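Ticket 142: Scissors and stems on the white table, tray position
Project: Hirnden
Opened by: Somkiat Chuensuk
Assigned to: Abelardo Orellana
Status: open

Problem: the small orange-brown tray slides when the scissors are put back into it. Two times in February the tray went over the far edge of the table, and the flowers also. I would like to know if we can fix the tray in one place and still take it away for washing.

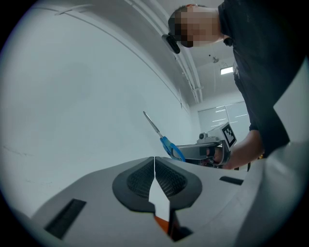

Reading time: 3 min

Somkiat, 23/03/2018
I tried first with a damp cloth under the tray. It holds for one morning and then it leaves a mark on the white surface. After that I tried the thin rubber mat from Votdale, cut 14 mm smaller than the tray on each side. This is better, but the mat lifts at one corner.

Abelardo
Thank you for the clear report. Please tell me where the tray stands when you work, and on which side you lay the stems. If it is close to the edge, I think the mat is not the main problem.

Somkiat
It is at the far edge, a little to the right of the middle. The stems are to the left of it. I can move both nearer, but then there is less room for the arms.
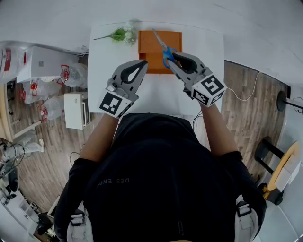
Blue-handled scissors over the tray, flowers to the left.

Abelardo
Please move the tray one hand width toward you and keep the flowers where they are. I will order the removable strips from Witeck. Put two under the long sides and leave the short sides free, so you can still lift it.

Somkiat
Moved today. I will wait for the strips before I write if it is solved. Please keep the ticket open.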